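Sorting out the hair things today. All of it, every drawer and coat pocket and the pot by the bathroom sink. Putting it in a thread so I don't stop halfway like I did in November.

Background. We moved to Callow in the summer and the hair things came in one carrier bag with the knot pulled tight. The bag went on top of the wardrobe. Since then I've been buying more because I couldn't face the bag.

Two of us in the house use them, me and my daughter. She is 8 and loses a bobble a day. I have thick hair and snap them. Between us we get through a lot.

Rules I've set myself. Everything comes out before anything goes back. Anything broken goes in the bin straight away, no "might fix it" pile. Anything that hurts to wear goes too.

First stop was the bathroom. The pot by the sink had kirby grips in it, mostly rusted at the ends. They leave orange marks on the tiles and on pale towels. All of them binned.

Second stop, coat pockets. Bobbles in nearly every one, plus a conker and a car park ticket. The bobbles are fine. The conker went back in the pocket by request.

Third stop, the car. Door pocket, glove box, and the gap beside the child seat. I found the end of a hairbrush but not the brush.

Then the carrier bag. I had to cut the knot off. Whoever tied it (me) meant it to stay shut.

What I'd forgotten is how much else gets thrown in with hair things. Beads, bits of chain, odd earrings, a rubber from a pencil. It all ends up in the same bag because it's all small and nobody knows where it lives.

I'm doing it on the table with the wipeable cloth on. Small clips are a pain on carpet and I've knelt on enough of them.

Someone has asked what I'm sorting into. Box lids, mostly. A shallow lid with a bit of a wall to it is better than a bowl, because things lie flat and you can see what's at the bottom.

The first lid is for things that get worn every week. I thought that would be most of it. It's hardly any of it.
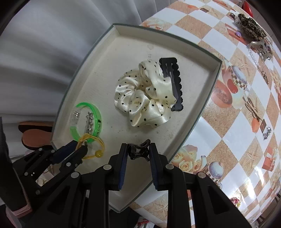

Satin scrunchies are staying, whatever state they're in. They're the only thing I can sleep in without waking up with a dent, and they don't drag when you take them out.

Claw clips next. The small ones hold half my hair up and that's all I want from them. The big ones look good in the shop and then you can't lean back in a car seat. Keeping the small, giving away the big.

To check a claw clip, open it wide and let go. If it shuts slowly the spring is tired and it'll drop out on the bus. I lost three that had a slow shut before I learned that.

Snap clips. Bend them both ways and listen for the click. No click, no hold. If the paint is coming off the edge they'll catch fine hair, so I ran a fingertip round each one.

Anything with stones on goes through the same check, plus a look at the back for glue. Old glue goes brown and sticky and picks up fluff. A cotton bud with a bit of warm soapy water gets most of it off. Don't soak them or the stones come out.

Thin elastics with beads on are the worst for knots. If one is wound round something else, don't pull. Lay it flat, find the bead, and work back from there.

Hair ties that have gone baggy can still be useful. I've kept a few for rolled-up wrapping paper and the open end of the pasta bag. They live in the kitchen now and aren't allowed back.

Bangles aren't hair things but she keeps them with the hair things, so they've got to go somewhere. The plastic ones are going on a mug hook inside the wardrobe door. She can reach it and they don't get trodden on.

Chains. I laid them out straight as soon as I found them. Once a chain has been in a bag with grips it'll tie itself to anything. A pin and a good light will do most knots. I leave the really bad ones until after tea.

Quick stop for lunch. Cheese on toast, eaten standing up because the table is full.

Back to it. Somebody mentioned those clear drawer inserts. I did look. Pirihi had a set in the window with 6 little compartments, and it was nice enough, but the compartments were too short for my longer clips. They'd have to go in diagonally and then you've lost the space.

I also tried the hanging sort with pockets, from Drosari. It was fine for a week. Then the pockets at the top were empty and everything was in the bottom two, because that's the height she is.

So it's going in the top drawer of the landing chest, in lids. Free, and I can move them about until they fit. If it doesn't work I've lost nothing.

Fabric bows. These go in last, on top, because they get squashed. If one has gone flat, hold it over the steam from the kettle for a few seconds (adult job) and pull the loops out with your fingers. Let it dry before you put it away.

Bows with a loose clip on the back can be sewn. Glue gives up after a couple of wears. Two or three stitches through the fabric and round the bar of the clip, dark thread on dark fabric, and it'll outlast the bow.

I've had a message asking about headbands. Already done, not in this thread. They're on a kitchen roll tube on the shelf. Works well and takes up very little room.

Beads. She wanted to keep every one, including the ones that came off things we no longer own. Agreed on one jam jar. When the jar is full she makes something or some go. It's nowhere near full yet.

Earrings without a partner. I'm giving these until the weekend. If the other one hasn't turned up by then they're going in the bead jar with the hooks taken off.

Charms and flat wooden shapes have got a hole in them or they haven't. If there's a hole it can be threaded. If not it goes in the craft tin. We didn't need a longer discussion than that, although we had one.

Total so far. I did count the bobbles because she asked me to. 39, and that's after binning the snapped ones. There were probably roughly 200 bought in the last couple of years, so I'd like to know what's living under the sofa.

Looked under the sofa. A few. Not the rest.

On washing. Scrunchies go in a net bag in the machine at a low heat with the normal wash. Dry them on the airer, not the radiator. Satin goes a bit crunchy on the radiator and never comes back.

Plain elastics I wash by hand in the sink with a drop of shampoo. They get a coating off your hair without you noticing and then they slip. Rinse well, roll in a towel, leave overnight.

Plastic clips get wiped with a damp cloth. Metal ones get wiped and dried straight away. That's how the bathroom pot lot went rusty, being put back damp every morning.

The giveaway bag is decent this time. Big claws, a packet of slides still on the card, and some clips she says are for babies. All clean and all working. It's going to the charity shop in Warkeck when I'm next over there for the dentist.

If you're giving hair things away, check the shop takes them. Some do and some don't. Clip them on to a strip of card first so they don't end up as another knotted bag on somebody else's wardrobe.

One change to the plan. I'm leaving a small dish by the front door with a few bobbles and a couple of plain snap clips. School mornings are where it all goes wrong, and the landing drawer is too far away when one shoe is already on.

The dish gets topped up on Sunday night. That's my job. Taking them out of her hair and putting them in the dish after school is her job. We'll see.

Drawer is now in. Weekly things at the front, party things at the back, bows along the side where there's a bit more height. It shuts without anything catching, which it didn't on the first go, as a claw was standing up.

Table is clear apart from two chains I've not managed to separate. I've put them on a saucer and will have another try with a pin tomorrow, when there's daylight.

For those asking, start to finish it took most of the day, with breaks. The coat pockets were quickest. The carrier bag was the longest, and most of that was knots.

Next is the sock drawer, but not this week.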